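News > Workplace > Automation
Last updated: June, 4.15 pm
Reading time: 2 minutes

Robot will clear your lunch table, for a monthly fee

Anyone who has ever left a crisp packet in a meeting room and hoped for the best may soon have a machine to blame. Zulteline has begun taking orders for Direll, a table-clearing service in which a pair of robotic arms picks up after office lunches and puts the rubbish in a bin.

The rental costs 700 euros a month, with a one-off fitting charge of 2,000. For that, customers get two arms, the software and a visit from a technician who will ask, politely, what people in the building tend to eat.

Crumpled things are the hard part. "A plate is always a plate," said Dorin Voicu, who runs the Direll project. "Foil is a new shape every time somebody has a sandwich." Paper bags, he added, are worse, and he would rather not discuss napkins.

The service sorts waste as well as lifting it, though food scraps are left out for now and half-full drinks are firmly the customer's problem. Zulteline says the system can work all 1,440 minutes of the day, a claim that will impress any office where lunch runs through the night.

Speed is another matter. The company allows nine minutes for an ordinary table, and a person with a bin bag and somewhere to be might manage it sooner. Encarnación Garrido, office manager at the design firm Rastano, has signed up for a trial all the same.

"I have put up signs, I have sent emails — I once sent a very cross email," she said. "The arms can't be any less effective than that." 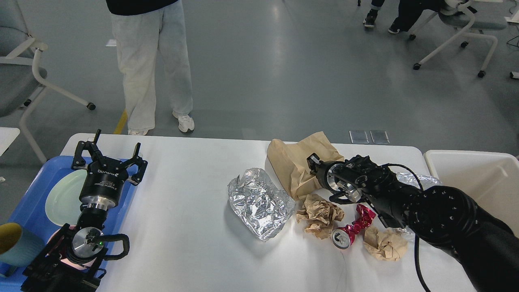 Her trial runs for three months, after which Rastano can keep the service or go back to the signs. Zulteline is also in talks with Sæther, a canteen operator, which has asked for a quote and whether the arms do trays.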